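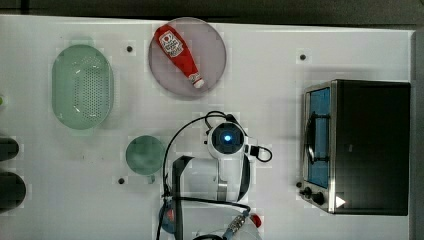 Leonora Saludo
Columnist, Levport

Last updated: November
Print this page
E-mail this to a friend

Search the columns Go

My mother kept her ketchup in the cupboard, I keep mine in the fridge, and I have been married long enough to know that this is exactly the kind of thing two adults can argue over at seven in the morning. I'm not going to settle it. What I want to talk about is the bigger habit behind it, the one where we all walk into somebody else's kitchen and start having opinions.

I did it myself last month. My friend Halina Pawlak had just moved into a new apartment over by the old Skadeck works, and she asked me to help her unpack. Help, in my case, meant that I stood in the middle of her kitchen telling her where the glasses ought to go. By the sink, obviously! Who wants to cross the room with a wet glass? She let me put away a whole shelf of them, thanked me very nicely, and when I came back for supper the next week they were all over by the window, where she wanted them.

I was a little hurt, and then I was embarrassed at being hurt. It's her kitchen. She cooks in it every night and I eat in it maybe once a month. But I had been so sure!

I think a lot of us got this from magazines. I grew up on the kind that showed you the Correct Kitchen, with the work triangle drawn in dotted lines, and later there were the television people with their matching jars. Now it's short videos. A woman I have never met tells me I'm storing my onions wrong, and I get up off the couch and go look at my onions. Last winter I spent 37 dollars on a set of drawer dividers from Fluria after watching one of these things. They're nice dividers. They also don't fit my drawers, so they hold pencils in the spare room, and the spatulas are back in the crock on the counter, same as before.

The trouble with all this advice is that it's written for a person who doesn't live anywhere. She has no bad shoulder. Her husband isn't six foot three, with a firm belief that the top shelf is the handy one. She never has to find the can opener while the phone is ringing and the dog is sick. When you have a real house with real people in it, things end up in funny places for decent reasons, and a stranger can't see the reasons by opening the cabinet.

My grandmother kept her good scissors in the bread box. I asked her why once and she looked at me as if I'd asked why the roof was up there. They were in the bread box and everyone in the family could put a hand on them in the dark. I own 2 pairs of scissors and at this moment I couldn't tell you where either one is, and I've read all the articles.

So I've been trying to quit. When I'm at somebody's house and I open the wrong drawer, I just close it and open the next one. I don't say "oh, you keep them here," in that voice - you know the voice. If they ask me, fine, I'll talk for an hour. Halina has not asked me.

I'd like the same courtesy, please. My sister-in-law is coming for the holidays and she is a rearranger. Two years ago she did my spice rack while I was in the shower, alphabetical, very pretty, and I put cumin in the oatmeal. I love her dearly. The cinnamon is staying next to the coffee.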